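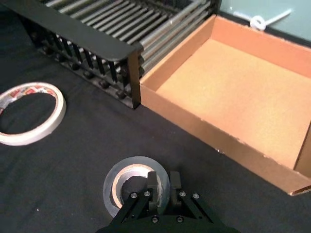

According to Huguette, the left finger was closing late again, and it was no use to blame the tape. She said it on the telephone from Bastham, with water running behind her.

Mahsa put the phone on the shelf and took the small screwdriver. For 3 weeks she had tightened the same screw every evening, and every morning the gripper was a little lazy.

"Did you clean the joint?" asked the phone.

"Yes."

"With what?"

Mahsa looked at her sleeve — it was black to the elbow.

"I will call you at seven," said Huguette, and the water stopped.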